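July 24, 2023
Bench 2, Whitcombe cell. Phone-and-stand task, collection day 8.

Started with the overnight transfer from Bench 2 to the Okano store. Total on the task before this session is 3,591 episodes across all layouts. The index and the folder listing agree, so the duplicate problem from last week looks closed. Left the checksum script running on a schedule anyway.

Task text unchanged: pick a phone and seat it on a free stand, screen outward, or take a phone off its stand and lay it flat. Both directions are recorded as separate tasks with separate prompts. The earlier batch mixed them under one prompt and the policy learned to hover. It would approach a seated phone, close halfway, then drift back toward the start pose. Splitting the prompts fixed most of that on the Flotham replay set. It did not fix the approach angle on the folding stand.

Setup notes:
- Two arms, leader-follower control, wrist camera on each. Overhead camera off today, bracket is out for redrilling.
- Wrist exposure locked. Auto exposure was pumping each time a dark screen filled the view.
- Gripper force limit lowered one step from the previous session. Watch for slip on the glossy backs.
- Background: pink leopard wallpaper panel, third of the Stomell set. Keep the panel ID in the session header, not in the free text field. Two sessions from the last panel were labeled in free text only and had to be fixed by hand.

Layout for the first block was a mixed start: some phones seated, two flat, one stand left free as the target. The wrist view was saved at the start pose before recording.
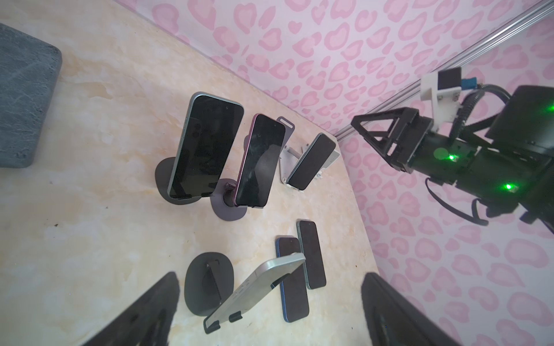
Wrist view, start of block 1. Free stand at lower left, two phones flat behind the silver one.

Block 1 was flat-to-stand only. 22 episodes recorded, 3 rejected. Two of the rejects were operator error (clutch released early, arm jumped on re-engage). The third was a real failure: the phone seated, tipped back, and came off the support during release. Kept that one in the failures folder with the recovery attempt attached. We are short on recoveries and I would like more of them, but they should not be staged. The staged ones from the first week all look alike in joint space.

The flat phones are the hard part. With the phone face up there is almost no edge to grab, and a straight-down approach ends with both fingers pressing on the table. What works is to slide the phone to the table edge with one finger, or have the second arm hold one side while the first tilts the other. The second method is slower but gives cleaner wrist video. Told both operators to use the two-arm method for this block so the set is consistent. Mixed strategies can come later as their own block, tagged.

The overlap between the two flat phones is slight but it matters. If the upper one is taken first, the lower one stays put. If the lower one goes first, the upper one rotates and the next grasp starts from a pose nobody planned. Left this in on purpose. Order of pick is now a field in the episode form.

Block 2 was stand-to-flat, same phones, reshuffled between episodes from the printed cards. Nothing unusual to report on the grasps. The small phone on the white folding stand needs a side approach - from the front the fingers catch the hinged plate and the whole stand walks backward. Suggest a strip of museum putty under that stand, applied in all sessions from here on or in none of them.

Timing: a drop in frame rate on the right wrist camera partway through block 2. Traced to the USB cable pulling tight at full wrist rotation. Added slack and a second tie point, reran the sync test, drift within one frame. The affected episodes are flagged, not deleted. Check whether the loader respects the flag before the next training run. It did not in the spring build.

Session count after rejects: 208 usable, both blocks together. Review of the last part of block 2 still to be done.

Open items:
- Putty decision, then write it into the setup sheet.
- Episode form: make pick order required. It can be left blank at present and was, twice.
- Ask Okano for more quota before the next panel change. The current allotment will not last to November at this rate.
- Reprint the layout cards. Cards with the free stand at far left are worn and two are missing.
- Overhead bracket back on, then recalibrate both wrist cameras against it.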